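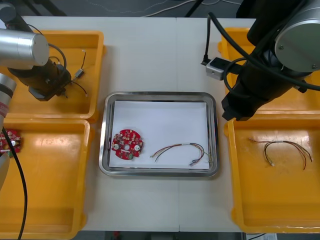 Fig. 1. Dual-arm cell, four-bin layout, board and multicolored harness in tray.

Gripper comparison, kitting cell, June. Entry opened 9:40 a.m.

Purpose: to decide whether the Kirndale finger set or the Nustitora finger set remains on the arms for the harness and board work. The bin and tray positions are to be kept as they are for both sets. The Workonora controller was left on its existing settings, and no gains were changed between sets.

The test plan calls for 1079 picks in total. At the time of writing 542 have been logged, all with the first set. Force limit is 83 percent of the value in the supplier sheet, as agreed with J. Seixas. 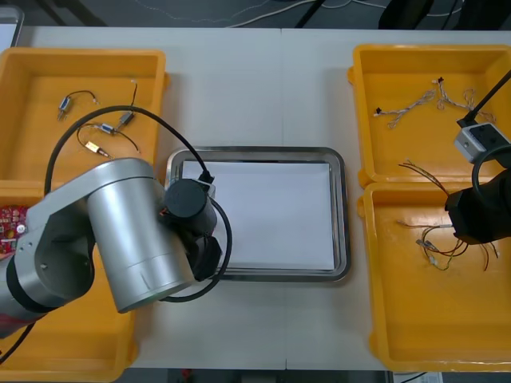 Fig. 2. Tray with paper liner only; harnesses and small connector parts in the bins.

The paper liner is to stay in the tray for every run. Bare steel produced reflections that the Escobedo vision package read as edges, and the resulting grasp points were unusable. Liner sheets should be replaced when creased.

Thin harnesses remain the difficult item. When the strands spread, the fingers tend to close on one or two wires and miss the bundle. Approaching at the sleeve, where a harness has one, gave a better hold. Harnesses without a sleeve were taken near a connector – acceptable for transfer, poor for orientation on release. Joana Seixas has asked that release orientation be scored separately from pick success. I agree, and have added a column to the log. Earlier rows will need to be filled in from the recordings.

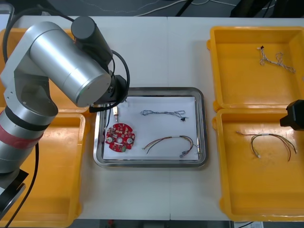 Notebook 3, p. 83

Small connector parts: the round brass-colored type may turn in the fingers if taken off center. Lowering the closing speed helped. The cost in cycle time has not yet been worked out.

Cable routing on the left arm should be reviewed before the second set is fitted. The loop past the elbow is longer than necessary, and at low poses it comes close to the bin rims. Request one additional clip.

Boards: grasp by the outer edge only. The capacitors and the terminal block are not to be used as gripping surfaces under any

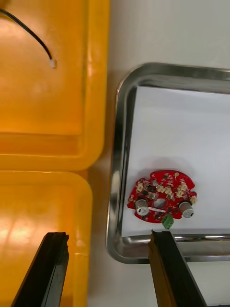 circumstances, including recovery moves after a failed pick. The wrist view is the preferred one for confirming finger clearance at the tray rim. The fixed view is adequate for bin contents but does not resolve the gap between finger and board well enough to set the final approach height.

Open items:
Recalibrate wrist view after finger change.
Confirm approach height over the rim – current value was carried over from the previous tray.
Fill in release orientation for the first 542 picks (J.S.).
Obtain spare finger pads from Kirndale.

Second set to be mounted after the calibration check. Entry closed 4:15 p.m.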